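Review: Vendent beginner set for pen and ink, with the Gelberg paper block

I bought this set in August, after I was asked to make the drawings for the programme of our outdoor theatre. It is a play about a shipwreck, with many ropes, wet coats and lanterns, and I wanted real ink lines for it. Before this I worked mostly with pencil and grey markers.

The box holds two wooden pen holders, 8 nibs, one bottle of black ink, one bottle of sepia and a small booklet. The block from Gelberg you must buy separately, but the shop in Greenwood was selling them together at a better price, so I took both.

The nibs are the best part. Two of them are very flexible, and with a bit of pressure the line goes from a hair to almost the thickness of a match. It took me several evenings to get the feeling for it. In the beginning I pressed too hard on the upstroke and made a spray of ink over the captain's face. The stiffer nibs are more forgiving and I used them for all the lettering on the cover. 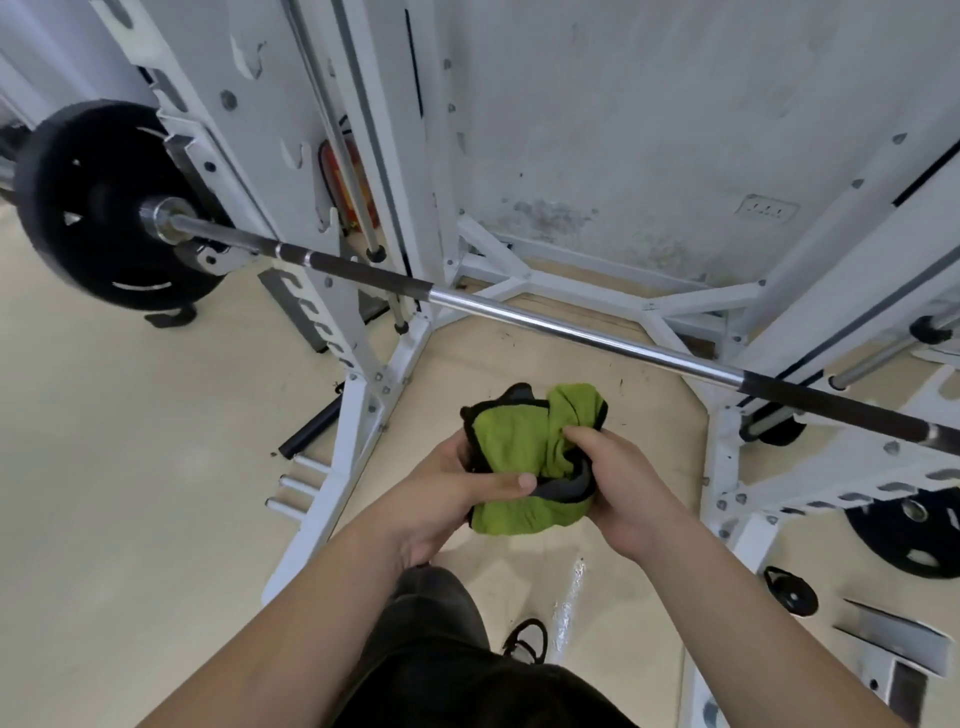 The black ink is dense and dries with a slight shine. It is waterproof after one night, although the label promises one hour, and I lost a good drawing of the harbour by believing the label. For folds in cloth I liked it very much. I practised on whatever fabric I could find, also lime green gym gear with black trim, bunched up between two hands, and the dark edges are a real help when you want to learn where a fold turns under. With the sepia I was less happy. It is thin, rather orange in colour, and it sinks into the paper.

About the paper I have mixed feelings. The surface is smooth and the nib doesn't catch, even on quick curved strokes. But when I put a wash over the sky, the sheet buckled and never went flat again, also not under a pile of dictionaries. For line work only, I would buy it again. For washes I now use the heavier Purel sheets, which cost more and have a colour closer to cream.

The holders are fine, a little short for my hand. One of them was loose from the start and I put a strip of paper inside to keep the nib steady. The booklet is mostly about cleaning. It says to wipe the nib every few minutes, and I can confirm this, as I forgot it during a phone call and had to scrape the dried ink away with my fingernail.

We printed 1,000 programmes and the thin lines came out clean, even in the rigging of the ship, where I was most afraid. I would give the pens and black ink a warm recommendation. The sepia is still standing almost full on my shelf.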